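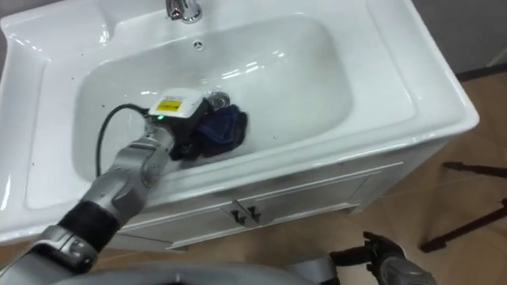
Home | Projects | Reports | Contact

Cleaning a Ceramic Vanity Sink with a Damp Cloth: Project Report

1. Purpose

The project set out to write a short cleaning procedure for a household bathroom sink and to check it against a simple score sheet. The procedure had to work with one cloth, tap water and no scouring powder. The work was done in May in the Emden test bathroom, course unit 3008.

2. The sink

The sink is a white ceramic top with a rectangular basin, set on a white vanity cabinet with two doors. It has a chrome faucet on the back ledge, a small overflow opening in the back wall of the basin and a round chrome drain. The rim is wide and flat, so dirt stays where it lands. Water spilled inside the basin runs down the sloped walls and collects near the drain.

For scoring, the surface was divided into 21 zones. The rim and ledges account for 13 of these. The remaining zones cover the basin walls, the floor, the drain ring and the overflow.

3. Cloth

The cloth is dark navy blue. Dark fabric hides dirt it has already picked up, and this made it hard to judge when to refold. A light cloth would be a better choice for a repeat of the work. Two folding methods were compared, listed in our notes as Drostari (flat quarters) and Sandetti (loose bunch). 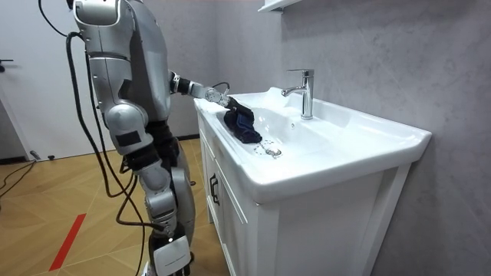
4. Procedure

Wet the cloth and wring it out over the basin. Wipe the back ledge first, then the left and right ledges, then the front rim. Rinse the cloth. Wipe the basin walls from the top down and finish at the drain. Dry the faucet last.

5. Results

The flat fold covered the front rim in fewer strokes. The loose bunch fit the curved corners better but left more water behind. Small dark specks were the main problem on the rim. 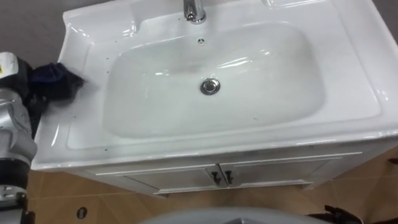 Specks near the front-left corner took up to four strokes. Pressing down before moving the cloth gave better scores than fast wiping. Full score sheets are in file 1403.

6. Open points

The overflow opening was scored by eye only. Wringing was not measured, and the amount of water in the cloth varied between trials.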